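九月、午後三時すぎ　作業ノート(字幕・音まわり)

昨日の続き。Casteoの二巻目をようやく頭から通しで見た。いやあ、ひどい映画です。ひどいんだけど、途中で一度も席を立てなかった。古城の地下で博士が死んだ妻の声だけを瓶に詰めて保存している、という話で、瓶の栓を抜くたびに奥さんが小言を言う。この設定を思いついた人は本気で怖がらせるつもりだったんだろうか。台詞が全部早口なので、たぶん本気だと思う(早口なのは尺が足りなかっただけかもしれない)。

今日の作業は字幕の刈り込み。二巻目だけで台本の行が340あって、そのうち博士の独り言がやたらと多い。独り言というより、説明。「私は今、階段を降りている」と言いながら階段を降りる。これを律儀に訳すと画面の下がずっと字で埋まるので、動きでわかるところは思い切って落とした。前のノートで「全部訳す」と書いたのは撤回します。すみません、あれは一巻目しか見ていない人間の意見でした。

落とした行、残した行の線引きについてメモ。

・博士が瓶に話しかけるところは全部残す。ここは芝居がちゃんとしている。
・助手の「はい、先生」は最初の一回だけ出して、あとは音に任せる。
・村人の場面は、酒場の主人だけ訳す。後ろのざわざわは何語かもよくわからない。
・奥さんの声は斜体にしたい。ただ、うちの字幕ソフトで日本語を斜体にすると読みにくいことこの上ないので、山括弧で囲む案に傾いている。

山括弧案、試しに二十分ぶんだけ入れてみたら意外と怖い。声だけの人の台詞が括弧に入っていると、瓶に入っている感じがするんですよ! これは採用したい。反対の人は余白に書いておいてください。

それから音。二巻目の真ん中あたり、博士が雷を呼ぶところで、雷鳴が明らかに前の場面の使い回しになっている。同じ「ばりばり、どん」が続けて二度。最初はこちらの取り込みの失敗を疑って巻き戻し、Panasiukの古い機械でもう一度読ませたけど、結果は同じだった。もともとそういう音らしい。直さない。直したらこの映画の味が半分なくなる。

ノイズ取りは弱めで。強くかけると奥さんの声の息が消えてしまって、ただの電話の声になる。三段階で試して、いちばん弱いのが正解だった。しゅーっという地の音は残るけれど、地下室だと思えば気にならない。Flurvilleのほうの怪奇ものをやったときは強くかけすぎて、吸血鬼のマントの音まで消えてしまい、しばらく立ち直れなかった。同じことはしない。

長さの話。資料では81分となっているのに、手元の版は測るとそれより短い。一巻目の終わり、助手が鍵を拾う直前でぷつっと飛ぶので、抜けているならあそこが怪しい。次の場面で助手の手に包帯が巻いてあるから、怪我をするところがあったはずで、正直そこがいちばん見たい。怪物が出てくるとしたらそこしかないのに。この映画、題名に「怪物」とついているくせに、ここまで怪物が影しか出てこない。

ちなみにその影、どう見ても人が毛布をかぶっている。足元から靴の先が出ている。字幕で隠すかどうか一瞬迷ったけれど、隠さない。靴も含めて作品です。

夕方、通し見の二回目。

今度は字幕を出したまま、メモを取らずにお客のつもりで見た。作業しながら見るのとはまるで違って、博士の奥さんがだんだん好きになってくる。最初の瓶では夫の服装に文句を言っているだけなのに、瓶が減るにつれて言うことが短くなって、最後から二本目では名前を呼ぶだけ。脚本を書いた人、実はここだけはちゃんと考えていたのでは。セットは揺れるし、稲妻は絵だし、城の外観は三回とも同じ一枚なのに、ここだけ急に静かで、ちょっと泣きそうになった。くやしい。

名前を呼ぶところの訳、「あなた」にするか、名前のままにするかで長いこと悩む。声は確かに名前を言っている。でもそれまでの瓶ではずっと「ちょっと」とか「ねえ」に近い呼び方をしていて、ここで初めて名前になるのが肝だと思う。というわけで名前のまま。そのかわり前の瓶の「あなた」を全部「ねえ」に直した。これで最後に効いてくれるはず。

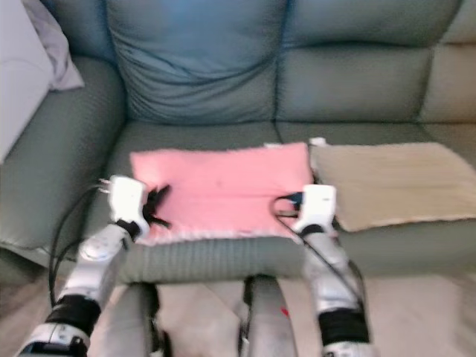
瓶の場面の「ねえ」は多すぎるんじゃないか、とWanurdale組の赤ペンが余白に入っていた。続けて見ると奥さんが急に若く聞こえるし、三本目の瓶は怒っている場面なのだから「ちょっと」のほうが合う、とのこと。最後の名前は今のままでいい、山括弧も賛成、ただし酒場の主人の笑い声まで括弧に入っているのは間違いだよね、とも書いてある。

はい、間違いです。163行目、括弧の閉じ忘れでそのあとが全部瓶の中に入っていました。酒場ごと瓶詰め。さっき直した。

三本目の「ちょっと」も、言われて見直したらそのほうがずっといい。怒っている人は「ねえ」とは言わない(言う人もいるけど、この奥さんは言わない)。直したついでに、その直後の博士の「聞こえているとも」を「聞こえてるよ」にくだいてみた。夫婦喧嘩らしくなった。でも他の場面の博士は重々しい口調のままなので、ここだけ浮くかもしれない。明日、耳が休まってからもう一度見て決める。

残り
・三巻目の取り込み。缶のふたが固いので手袋を持ってくること
・題名の訳。「怪物」を残すか、「声」を入れるか
・助手の包帯の件、別の版の目録を当たる
・閉じ括弧の数を頭から確認
・絵の稲妻のところで画面が一段暗くなる。取り込みのせいか元からか、三巻目と見比べる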